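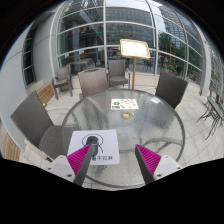
Kekana Terrace Dining Set
Round glass table with woven chairs, for cafés, restaurants and hotel terraces

Item group: Outdoor seating / Table sets
Supplied by Grilura Contract Furniture

Overview

The Kekana is a round table with a textured glass top, sold with stacking or non-stacking woven chairs. It is intended for daily commercial use on paved terraces, roof decks and covered courtyards. The pebbled upper surface of the glass scatters light, hides fingerprints between wipes and gives more grip to paper menus and coasters than polished glass does. A central hole takes a parasol pole and is finished with a gold-coloured ring.

The table and chairs can be ordered separately. Most customers take five chairs to a table where the terrace is open on all sides, and four where one side of the table is against a wall or planter.

Table top

Material: tempered safety glass, single pane
Surface: pebbled on the upper face, smooth on the lower face
Tint: translucent, neutral
Edge: ground and polished, seated in a rim
Parasol hole: central, with removable ring

The pebbled pattern is rolled into the glass during manufacture. It is not a film or a coating and will not peel. The pattern varies slightly between production batches, so tables that will stand next to one another should be ordered together. If a replacement top is needed later, quote the batch number on the label under the rim.

The glass is not opaque. The base and the floor below remain faintly visible through it. Where this is not wanted, a top with a frosted lower face is available to order with a lead time of five weeks.

Base

The base is powder-coated and fixed to the rim with four bolts. Adjustable feet allow for uneven paving and should be set with the table in its final position. Replacement feet are sold in bags of 16, enough for four tables.

On loose surfaces such as gravel or bark, place each foot on a paving slab. The table should not be used on grass when a parasol is fitted.

Chairs

Weave: flat synthetic strand, dark grey
Frame: coated aluminium
Back: tall, flat panel
Seat: woven, no cushion required
Rated load: 200 kg per chair

The strand is coloured all the way through, so scuffs do not show a lighter core. It does not take up water, and the open weave of the seat lets rain drain. Seat pads are available in three shades and tie to the rear legs. Pads should be taken in overnight.

Two backs are offered. The standard back is suited to tables turned over quickly. The tall back is the one generally chosen for tea service and hotel breakfast, where guests stay longer. Both use the same seat and the same frame below seat height, and the two can be mixed at one table.

Parasol and ring

The ring sits in the hole without adhesive. To fit a parasol, lower the pole through the ring and into a weighted floor base. Do not rely on the table alone to hold a parasol upright. When no parasol is in use, leave the ring in place, as it protects the cut edge of the glass. A blanking cap in the same gold colour can be ordered under part number 836.

Parasols must be closed when the terrace is unattended and in any strong wind. Glass broken by a falling parasol or a leaning pole is outside the guarantee.

Menus and cards on glass

Single-sheet menus and printed cards may be left on the top between sittings. On a wet surface, uncoated card will stick to the texture and leave fibres behind when it is lifted. Laminated or coated stock avoids this. Coloured inks from cheap inkjet prints can also transfer in damp weather; the marks come off with warm water and washing-up liquid.

The Statach menu weight is a flat steel disc with a rubber underside, made for use on textured tops. It is sold singly.

Cleaning

Daily: wipe the glass with a damp microfibre cloth, working in circles so that crumbs lift out of the texture. Dry with a second cloth in hard-water areas.

Weekly: scrub the top with a soft nylon brush and diluted washing-up liquid, then rinse. Lift out the ring and clean beneath it. Brush the chair weave from the top of the back downwards and hose off.

Do not use scouring powder, wire wool, bleach or a pressure washer on any part of the set. Citrus-based cleaners dull the finish of the ring.

Grease from hot food should be wiped while fresh. If it has dried in the pattern, lay a cloth soaked in warm soapy water over the area for ten minutes before brushing.

Winter storage

The set may stay outdoors all year under a breathable cover. From October onwards, remove the ring, check that the hole is free of leaves and tilt the table slightly so that water does not lie on the glass. Store chairs upright. Stacked chairs should be separated by the felt strips supplied.

Tops taken off for storage must stand on edge on timber battens, never flat on concrete.

Assembly

The table is delivered in two cartons, base and top. Two people are needed to lift the glass. Bolts are tightened by hand first, then with the key provided once all four are started. Chairs arrive assembled.

Spare parts

Ring, gold-coloured
Blanking cap, part 836
Adjustable feet, bag of 16
Rim bolts with washers, set of four
Replacement glass top
Seat pad, single

Related items

Werari side table, square, same base finish
Statach menu weight
Breathable cover for table and five chairs

Trade orders

Prices are given on request and depend on quantity and delivery address. For terrace layouts, send a dimensioned plan showing doors, drains and fixed planters. Enquiries are handled by Garnet Li in the contract sales office, who can also arrange a sample of the glass and a length of the chair weave.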